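Spent part of the morning sorting the cable drawer. Everything with a plug or a connector has lived in there since we moved to Faltetdale in August, and it stopped closing last week.

First step was getting it all out onto a big surface. Trying to sort inside the drawer is how I ended up with three knots last time.

I bought small plastic baskets from Gundier for this, one red and one blue. The grid sides are good because you can see what you have without tipping it out.
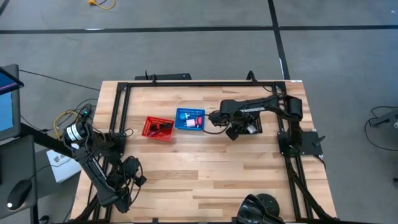
Red is for cords I use every week. Blue is for spares. Anything I can't match to a device goes in a paper bag, and if I haven't needed it in a month it goes to the e-waste bin at the Nutville transfer station.

Coil each one loosely and put it in flat. I used to wrap them tight around my hand and two of them quit working near the plug.

The butcher block is a nice height for this. I can stand at it without my back complaining. It does need oil again before winter, so that's the next job.

Someone asked about twist ties. I don't use them. Velcro strips, 600 in a roll, more than I will ever need. If you live close by and want some, message me.

Drawer closes now. Printer cord is still missing. Will check the boxes in the hall closet tonight.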